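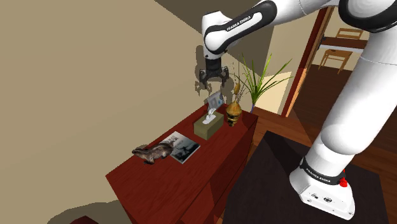 Student robot contest goes virtual, but will the tidying ever leave the screen?

A student robotics contest that used to fill a sports hall with noise and spare batteries has moved wholly on to the computer this year, and its organisers say entries have never been higher. Whether that makes it a better contest is another matter.

The Cotby Challenge asks college teams to write the software for a simulated robot arm working in a simulated home. The arm has to pick up household things from the top of a piece of furniture and put them where the judges' script says they belong. Teams never touch a real machine. They get the rooms, the arm and the objects as files, and they send back code.

This February's round drew 3270 runs. Each team may submit as often as it likes, so the figure says more about patience than about the number of students taking part, which Cotby would not give.

Scores are out of 1000 for each room. The leading team, Urkix, has passed 2000 over three rooms and is well clear of Hovland in second place. Both teams were given the rooms in advance. A final round in rooms they have not seen is promised for later in the term, and that one ought to tell us more. 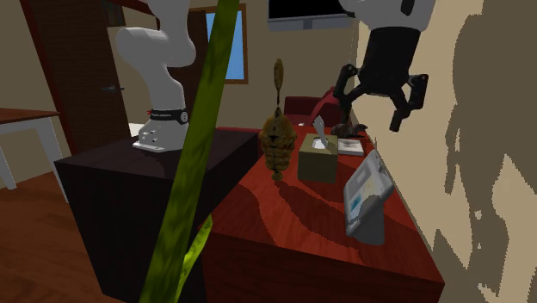
Tülin Akyol

The case for going virtual is mostly money. A proper arm costs more than many college departments spend on equipment in a year, and a dropped tissue box on a screen breaks nothing. Students who could never have brought a machine to the old event can now enter from a bedroom. That is a fair point, and the organisers make it often.

But a simulated ornament weighs what its file says it weighs. Real ones slip, roll and catch on sleeves — or on cables, as anyone who went to the hall events will remember. Two former entrants I spoke to said their code had worked perfectly at home and then fell over on the day, and that they learned more from the second part.

Tramex, the sponsor, has put up a prize of 1000 pounds and says it hopes to try the winning code on a real arm. It has not said when or where, or whether the public will be let in to watch. Asked if the result would count towards the final placing, a spokesman said this was "still being looked at".

Entries for the unseen rooms close at 5pm on the last day of term.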